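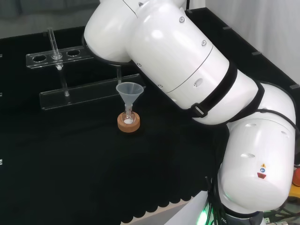 White arm over the black cloth, February.

Udska Relocation Network – members' meeting, February
Minutes, typed up same evening, corrections to Kristine please

Present: Kristine Lacson (chair), Danilo Yap (minutes), eleven members in person, four on the phone. Quorum ok. Started 6:40 pm, late, phone line trouble.

1. Last minutes
Approved. One fix – the Cledo school visit was for parents only, not the whole membership.

2. Membership
Paid members now 1005, was 1002 at the last meeting. Three new, all families moving within the year. Two asked to be kept off the shared contact list. Danilo has done this already. Reminder that the list is not to be forwarded to agents, it happened again in the fall.

3. Residence permits
Long one. Kristine went through the new application form. Main points:
Proof of funds must now cover the last six months of statements, every page, including blank ones.
Police certificate good for 90 days from issue. Two members had theirs run out while waiting on an appointment.
Translations – only stamped ones accepted. Espiritu quoted 200 dollars for a full family set, birth and marriage certificates included. Some felt this was high. One member on the phone paid less elsewhere but waited seven weeks.
Question whether grandparents can go on the same application. Kristine thinks not, will ask the lawyer and report back. Please don't take it as a firm no until then.

4. Taxes after leaving
Discussion of what counts as having left. Long back and forth about keeping an apartment at home and whether a few months' rent there spoils it. Agreed we are not the people to answer this. Danilo to ask for a speaker, an accountant who handles both sides, for the spring meeting. Members to send questions ahead, in writing, short. 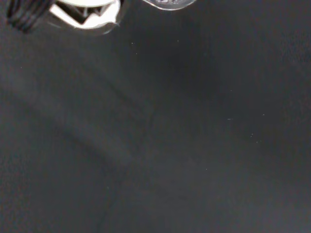 Someone also raised exit paperwork for people who own part of a business. Goes to the same speaker. Two members offered to share their own paperwork with names blacked out.

5. Schools and housing
Cledo has places in the lower grades, none in the upper until fall. Deposit not refundable, read the contract. Warnon rentals – landlords there asking for a year up front from newcomers with no local credit. One family talked theirs down to four months with a letter from the bank. Will post a copy of the letter if they agree.
Danilo to update the rent sheet, teh old one is two years out of date.

6. Money
Balance 3459 dollars after the hall and phone costs. No objections. Motion to keep dues the same another year, carried, one against. Member against wanted them lower for single people, can bring it back as its own motion.

7. Other
Welcome dinner – no date yet, Kristine asking two places.
Airport pickups, need more drivers, esp. late flights. Names to Danilo.
Winter coats box is full, please stop bringing coats for now. Kids boots still wanted.

Actions
Kristine: grandparents question, dinner, ask the Warnon family about the letter
Danilo: speaker, rent sheet, driver list
All: tax questions in writing befor the next meeting

Closed 8:25 pm. Next meeting same room, date by email.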